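To: Grindstead churches list
From: Catherine Farquharson
Date: 01/12/2023
Subject: Re: Winter night shelter, where are we with beds?

Puspita Hutapea wrote:
> Hello all, can anyone tell me what the shelter fund stands at after the
> harvest appeal? Our lot at Bateo Road chapel gave in September and people
> keep asking me. Also, are we still short of bedding, and who is doing
> the overnight rota? I can do evenings but not mornings, sorry.

Hello Puspita, and hello everyone else who has been asking me the same thing after church!

The harvest appeal brought in more than £900, which I'm thrilled with (last year we barely covered the heating). Most of that has gone on camp beds. We now have 13, all with mattresses, and I've put the receipts in the blue folder in the vestry if anybody wants to look.

Bedding, yes please. We have 11 decent sleeping bags and a heap of blankets that frankly smell of somebody's garage. Single duvets would be lovely, washable ones, no feathers.
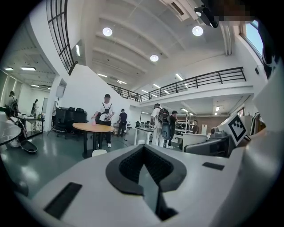
The rota is my real headache. There are 23 names on it, but nearly all of you have ticked evenings, Puspita included, and I've got hardly a soul for the breakfast shift. It's six till half past eight, mostly toast and porridge and finding people's socks. If you're an early riser do please think about it, even once a fortnight would help. New people need to do the safeguarding form first and I can email that over.

The other thing is the Gunawan Hall kitchen. The urn has been mended but the tap drips, so please turn it off hard. And bring your own tea towel!
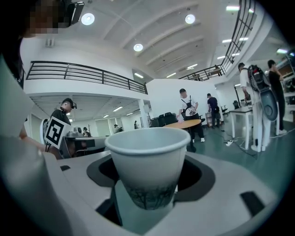 A paper cup with a bare-branch pattern.

Puspita, would you mind reading out the bedding request on Sunday morning at Bateo Road? Two lines will do. I'll drop the spare keys through your door before then.

Love to all,
Catherine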